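Section 3: Setting up your drinks corner

Okay, you've got the shelf up and the kettle plugged in (if you haven't, go back to Section 2, I'll wait). Now we get to my favorite part, which is laying out the counter so you can make tea for a crowd without bumping elbows.

What you'll need
A cutting board
A small knife
A mug tree
Lemons, washed
Mugs with handles that fit over the pegs
A damp dish towel

1. Wipe the whole surface down and let it dry. I do this even when it looks clean, and I always find a sticky spot somewhere.

2. Put the cutting board at the front edge, right where you naturally stand. I used to keep mine against the wall and spent a whole winter leaning over my own teapot.

3. Set the mug tree off to the right of the board. Lefties, swap it! Leave enough space that a full tree of mugs doesn't hang over your lemons.

4. Leave the middle of the surface clear. I know, it's tempting to fill it with the sugar and the honey and the cookie tin, but you'll want that space once the mugs come down and you start pouring. 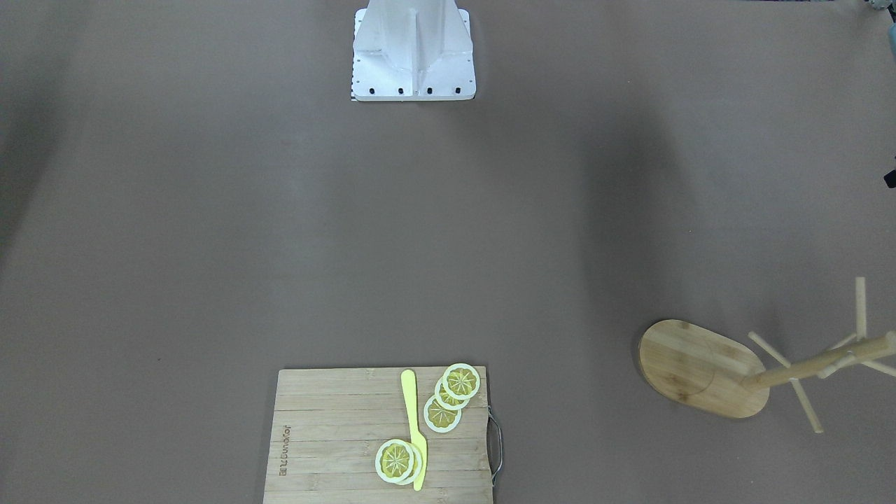 Jolanta Ziółkowski
Drinks corner lead, Gornville Community Kitchen

The board I like for this job is bamboo, with a wire handle on one side. Turn the handle to whichever side you grab from. I keep the lemon slices and the knife together on the board, so everything for that one job travels in one trip to the sink.

5. Slice your lemons. Cut off both ends first, then go across in slices about as thick as a pencil. Thinner ones fall apart in hot tea and you end up fishing out bits with a spoon (ask me how I know). For a regular afternoon, 3 lemons will do it, and for the March open house I cut 8.

CAUTION: Lay the knife flat on the board between lemons, blade away from you. Don't balance it on the edge, and please don't drop it into a sink full of suds where the next person can't see it.

6. Load the mug tree. Start with the lowest pegs and work up, going side to side as you climb so the weight stays even. Ye-seo Hong likes to fill one whole side first, and I love her dearly, but that's how a tree goes over.

NOTE: Big soup mugs don't belong on the tree. Stack those on the shelf, two high at most.

7. Give the tree a gentle nudge. If it rocks, take the top mugs off and try again, or slide a folded towel under the base.

Cleaning up
Wash the board by hand and dry it standing up so the air gets to both sides. No dishwasher, and no soaking! Bamboo can split on you. Once in a while I rub mine with a little food-safe mineral oil and leave it overnight. Leftover slices go in a covered dish in the fridge, and I toss whatever's still there the next evening.

Next up is Section 4, filling the big kettle.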